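Small Workshops & Hobby Rooms > Storage > Wallpapering a work nook, and where do the bins go?

tavix_hill
Posted 2nd November
I did it, I papered behind the bench! Red-orange with huge lilies, the flowers just outlined in a pale gray. All three walls. My brother says it looks like a tea room and I don't care one bit, I grin every time I go in there. The paper was $95 for the lot, and I have enough left for a drawer or two.

Now for the storage. I'm mad about wire baskets at the moment. The long black one on the back rail has compartments, so the little control box with the dial and the blue thing with the curly cable finally live somewhere off the floor.
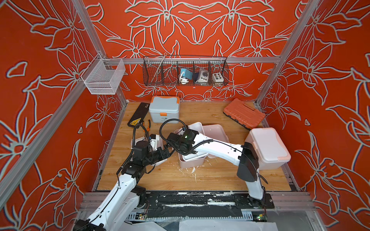
The white one on the left wall is still empty and I'm open to ideas. What I can't settle is the pink bins. I love the color with the orange latches and handles on the other boxes, but stacked up they eat the middle of the floor. Keep them or hang more wire?

Horrocks95
Oh that paper!! Keep the bins, but get them out of the middle. Mine go along the back, biggest at the bottom. And hang up those orange pliers, you'll reach for them ten times a day.

mojtaba_m
I'd go the other way. Open bins fill up with junk, at least mine do. Lidded boxes like the pale blue-gray one with the handle are so much nicer to grab and go. I moved everything over in October and I'm never going back.

Horrocks95
Lids are where screws go to be forgotten, Mojtaba. Open bins, every time.

mojtaba_m
Labels! Big ones!

darna
Love the flowers, but is it plain paper? Mine by the sander was scuffed gray within a month. A coat of clear matte fixed the next one.

tavix_hill
Plain paper, yes, so thanks for that, darna. Going to try the matte on a scrap first. Bins are moving to the back tonight and the pliers are getting a hook. Still nothing for the white basket.

Horrocks95
Tape. All of your tape.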